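From: Judit Gál
To: Paper Folding list
Date: 2020-03-25
Subject: Re: Wet-folding the Jundel fox, is it worth it?

Fanni Antal wrote:
> I tried the Jundel fox last night with the heavy Hakik paper and
> a damp sponge, and I am converted. The back curves by itself and
> the ears stay where you put them. Csaba says that once you have
> wet-folded you never go back to dry. Sheet was 46 cm, which I
> think is the smallest you can get away with. Has anyone else
> made it this way? I'd love to see a few on the list!

Fanni, I'm glad it came out well, but I'm going to be the grump again. I have folded that fox both ways and I don't see what the water adds, apart from a limp sheet and a long wait.

First, the size. 46 cm is far too big for a model with so few layers. Mine was cut from plain brown wrapping paper less than half that size, folded dry, and the ears have stayed up since December. If ears flop, I would look at the sink fold in step 2 before I blamed the paper. Most people open it too far and then the point has nothing behind it.

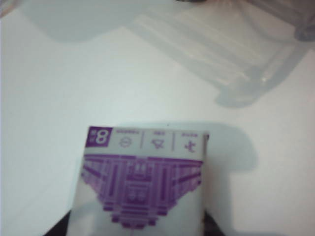 Second, "the back curves by itself." Does it? Every wet-folded fox I've been shown was held in shape with masking tape until it dried, and I suspect the tape did the curving. Ottó Mészáros brought two to the Ustetti meeting and one of them still had a strip on its belly.

Third, the diagram. It lists 56 steps, and I don't believe it. Steps 31 to 34 are one squash fold drawn from four sides, and the tail is left to "shape to taste," where a beginner will spend the whole evening. Bianka Juhász's redrawn version is shorter and clearer, if she doesn't mind my saying so. She puts the tail crease in before the legs, so you aren't forcing it through all the layers at the end.

What I would like to see is the same folder making it twice, same paper, once dry and once damp, with both left on a shelf for a month. If the damp one looks better after that I'll buy a sponge. Until then I put this down to people liking the heavy paper – it does feel nice, I'll give you that – and giving the water the credit. 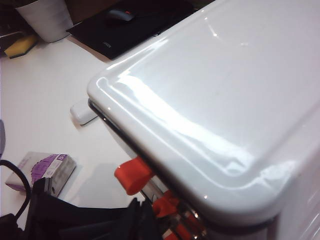

White lid, rounded corner

One real question, as I don't want only to complain. Does anybody still have the old Magyar booklet with the sitting hare? I remember a collar fold on page 209 of the bound set that would fix the fox's neck, which is too thick whichever way you fold it. I lent my copy out and can't remember to whom. A scan of that one page would do, or just a rough sketch of where the two valley folds meet.

Judit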